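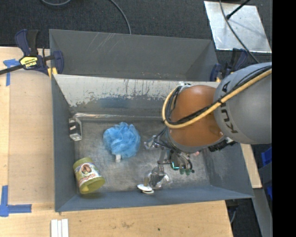
Sort Codes and Short Counts: Inside a Registered Mail Audit

Registered mail is the slowest class most post offices handle, and it is slow by design. Each piece is signed for at every transfer, so a letter that changes hands 9 times should carry 9 entries in the log. When the entries do not match the transfers, an auditor has to find the gap.

At the Holness regional mail center, an audit that began in April covered 2,000 registered items. The review found 113 with at least one missing entry. Most were located within a day. In 14 cases the item could not be placed at any known point for longer than a full shift.

The pattern was narrow. Nearly all of the missing entries fell between the evening truck and the locked cage, a transfer that takes place near 10 p.m., when two crews overlap. Each crew assumed the other had signed. The written procedure allowed either reading.

Urix, the contractor that supplies the tracking software, had set the system to accept a batch signature for a sealed pouch. That saves time, but a pouch opened and resealed later keeps its old record. Engström, a smaller center on the same route, turned the batch option off two years ago and signs for each piece – a change that added a little under half an hour to the evening shift.

Holness has now adopted the same rule for registered items only. Certified mail still moves under batch signatures, and the next audit will cover it.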